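Fitting a wrist camera and checking its view

Posted 4 May 2025 by Mercy Sang
3 min read

These are the steps I used for the small arm in our shared workshop. They assume the gripper already opens and closes from your own code. Emese Balogh checked the wiring notes.

1. Print the bracket
Print it flat, with no supports. Mine took 67 minutes. Drill the holes out by hand if the screws bind.

2. Fit the camera
Bolt the bracket to the wrist and tighten the screws a little at a time. Tilt the lens down 10 degrees and leave the lock nut finger-tight for now.

3. Run the cable
Leave a loop at the wrist long enough for a full turn. My first cable was 400 mm and it pulled tight - measure with the arm stretched out.

4. Check the view
Move the arm over the table and save a still. You want both fingers at the bottom centre, with plenty of clear table beyond them. A little blur on the fingers is fine when they are this close to the lens. Things lying on the table, like the open box with the sensor bar in it, should look sharper.

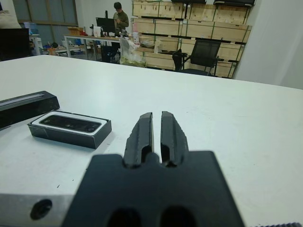
5. Lock it and save the settings
Tighten the lock nut, take a second still and compare the two. If the fingers have shifted, slacken the nut and go back to step 4. Save the exposure value with the camera settings - mine is in a file called wodum.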